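Teaching an arm to pick blocks out of a bin, by hand

My first try at this took a whole Wednesday and gave me a robot that shoved blocks into corners, so let me save you some grief!

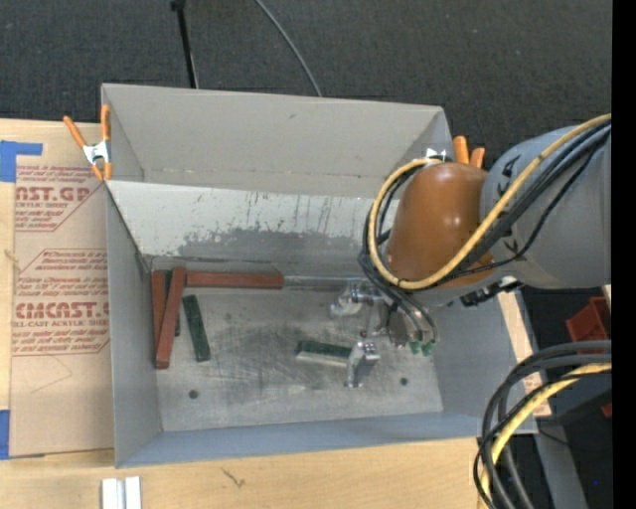
Start with the bin. Clamp it down hard, both sides, before you record anything. If it creeps even a little, your early demos and your late ones won't match, and you'll be starting over (ask me how I know).

Next, drive the arm yourself for a while without saving. I use the Lirero handset, and it took me an evening to stop overshooting. Go slow on the way down, pause just over the block, close, then lift straight up -- no fancy swoops.

Now record. I aim for 90 good picks per session and toss any where I fumbled the grip. Shakuntala Thakur, who got me into this, keeps some of her fumbles if she recovered nicely, and her arm copes with slips better than mine does, so maybe try both.

Mix up the blocks between picks. Corners and leaners are the hard ones, so do plenty of those. My Pandico set is at 173 picks now and I'm still adding corner ones whenever I get a free hour.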